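Robot tidying (household)

Robot tidying is the job of getting a machine to pick up the odds and ends people leave lying about and put them where they belong. I've followed it for years, and my short answer to "can they do it yet?" is: sort of, slowly, if you're not fussy!

Big, dull shapes came first. Boxes and blocks are easy enough to grab. Small stuff is far harder, and keys are the real pest (flat, shiny, and joined to each other by a ring that flops wherever it likes). At Hellstead, where I spent a Sunday watching trials of the Gravum arm, it cleared 18 mixed items in 59 minutes. I could do that before the kettle boiled, but I was still grinning.

Most practice goes on in simulation, where a dropped bolt costs nothing. The Kostik task set is the one I know best, and it loves a muddle of keys, hardware and pencils.

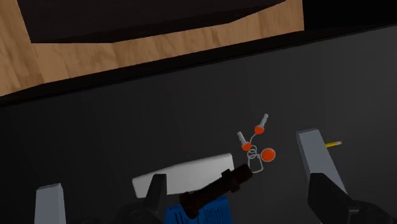
Words: Tarcísio Tavares | Household machines

Pencils roll, bolts are awkward to grip by the thread, and anything lying against something else tends to get nudged. Shop floors have it easier, as parts usually turn up in the same place each time. My kitchen drawer is safe for now.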